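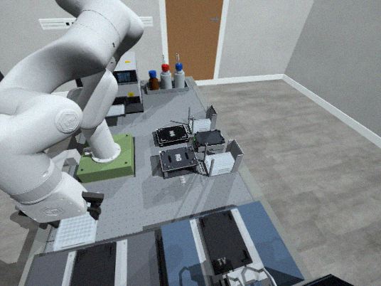
Bench layout in Zonitz, arm above the multi-well plate.

Zonitz cell simulator, notes after nine weeks

30/08/2020

I have been using Zonitz on a trial license to lay out a plate-handling bench before any of the hardware is bought. A few people asked for details after my April post on gripper offsets, so these are my notes. I paid for the license myself. It costs 4000 a year for one seat, and support is included for the first year only.

Zonitz is a layout and motion package for lab cells with a single arm. You place the arm, the instruments and the plate positions, teach the moves, and run the protocol against a clock. It checks reach, collisions and joint limits. It does not model liquids, lids or labels. Bundov, the company behind it, says so on the order page, and I would rather have that than a half-working liquid model.

Layout

My test layout has the arm on a base plate on a bench with a hole grid, plate holders and racks in the middle, two larger instruments at the near edge and one at the far end against the wall. Bottles sit in a tray next to the far instrument. Parts snap to the hole pattern by default. You can turn snapping off for one part at a time, which I needed for the tray, as ours will not be bolted down.

The parts library is decent for racks and holders and thin for instruments. I had to bring in 2 of mine as outside geometry. Import takes STEP or STL. STEP files keep their part names, STL files come in as one lump, and the collision checker treats a lump as its convex hull unless you tell it otherwise. With the default setting, a recess on top of an instrument is closed over, and every approach to a plate in it is reported as a crash. The setting is called "Shape accuracy" and is on the second tab of the part dialog. Set it to "Segmented" and the recess opens up again. I lost an evening to this.

The room is optional. I put in walls, a door and a floor because I wanted to see how close the layout came to the corner. Walls count as obstacles for the arm. Doors do too, but only in the closed position, so door swing has to be checked by hand.

Teaching

Each plate position gets three points: approach, contact and retreat. The software fills in retreat as a copy of approach, and most of the time that is fine. For a stacked rack you give the bottom position, the plate pitch and the number of levels, and the rest is calculated. Pitch is entered to a hundredth of a millimeter. Check the number against a real stack if you have one. Nominal plate height and stacked pitch are different values, and the library part ships with the first one in the pitch field.

The gripper is a two-finger type that picks from above, pointing straight down. Finger opening, closing force and finger length are all editable. Force has no effect in simulation beyond a warning when it goes over the limit in the plate definition. A plate in Zonitz is either held or not held. It cannot slip, tilt or get caught on a rack post, and anyone who has run one of these cells knows how much of the commissioning time goes there.

Regripping is supported through a "handoff" position. You need one when the plate has to go into an instrument in the other orientation. The planner will not suggest it for you. It reports "no solution" and leaves you to work out that the wrist is the problem.

Motion planning

Planning was the part I expected least from and it did well. With 13 taught positions, a full plan between all pairs finished during a coffee break on a four-year-old desktop. Replanning after a single part is moved only touches the paths that are affected.

The paths are conservative. The arm goes up and over the bench where a person would slide the plate sideways a short distance. You can lower the clearance height for each zone. I did this between the two racks and the cycle got shorter, though the exact saving depends so much on the speed limits that I will leave the number out.

Joint configuration is the weak spot. Elbow-up and elbow-down are chosen per move, and the planner sometimes flips between them for two neighboring positions. In the render it looks harmless. On a real arm with a cable bundle I would not accept it. There is a "Hold configuration" checkbox, off by default. Turn it on before you teach anything, because changing it later clears every saved path without asking.

Export

Output goes to the vendor script format for the arm or to a generic CSV of joint values. I only tested the CSV. Ketsara Wiriya at Suksawat ran my file through her own checker and found that timestamps restart at zero after each gripper action. Bundov support confirmed it and sent a patch. With the patch installed the timestamps run through.

Compared with Piraretti

I used Piraretti for an earlier bench. It has more instruments in its library and a better scheduler, and it handles several protocols at once. Its collision model is coarser and there is no snapping at all. Nipon Srisuk still uses it and tells me the newer version reads STEP files, which I have not tried. For one arm and one protocol I prefer Zonitz. For a shared cell I would go back.

Open items

Undo stops at the last save. Units can be switched between millimeters and inches, but the clearance fields stay in millimeters either way. The license is tied to a network adapter, so a laptop with a docking station may ask for activation again when undocked.

I will keep the license through the end of the project. The next post covers the base plate drawing and hole positions, and I will add the CSV column order there as well.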